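The Dranance Open Parts Bin, Gray

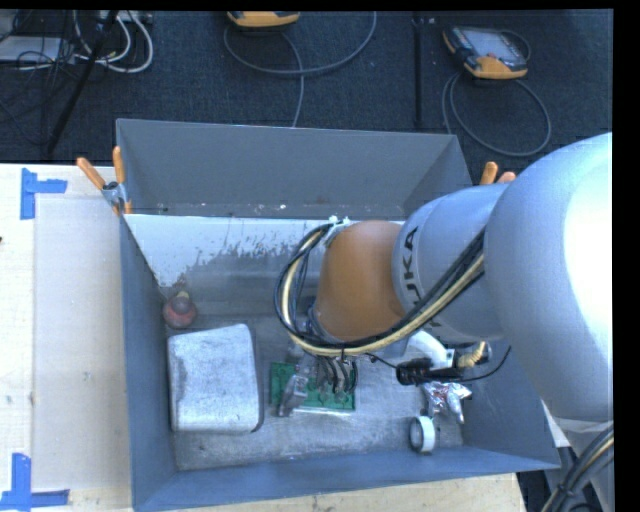 What is an open bin good for on a work table?
Keeping the part you are working with in one spot, where you can find it again and reach it easily.

We have been selling the Dranance for a good while now, and it's still the piece we recommend first when somebody writes to us about a bench that has gotten away from them. It is a plain gray rectangular bin with sheet-metal sides that flare outward, so the opening is wider than the floor and your hand (or your tool) comes in at a comfortable slant. There is no lid to hunt for and nothing to unclip. You put it on the table, you put your parts in it, and you get on with your afternoon.

People buy it for all sorts of things, but circuit boards are what we hear about the most. A green board lying flat on a gray floor is easy to pick out, and the flared walls leave some elbow room at the edges when you want to lift it. Customers also use theirs for brackets, short lengths of cable, zip ties, and, in one lovely letter we got last January, seed packets!

About the finish: this is a working bin and it will come to look like one. Expect scuffs and pale specks low on the walls, and once it has seen some real use you may find worn patches where the darker metal shows. We rather like them that way, but if you want yours to stay smart, wipe it out with a soft dry cloth and keep the scouring pads in the kitchen where they belong.

Nidia Betancur, who looks after our orders, asks me to mention the following:

Sold in packs of 2
Color: gray only
Suits a flat, steady work table
Lid: none
Assembly: none
Bulk orders: please write to us first for anything over 200 bins

Each pack ships in a single carton with card between the bins. Please keep the card if you think you might send them back, it saves everybody a good deal of trouble. Returned bins should be clean and empty (we have received a few with screws still in them, and we do try to mail those back to you).

If you would like something with straight sides that sits snugly on a shelf, have a look at the Prurnico, which takes up less room at the top and is kinder to narrow spaces. For questions about either one, write to Theophilus Ametepe at the Nandex sales desk. He answers his own mail and is happy to talk bins for as long as you like.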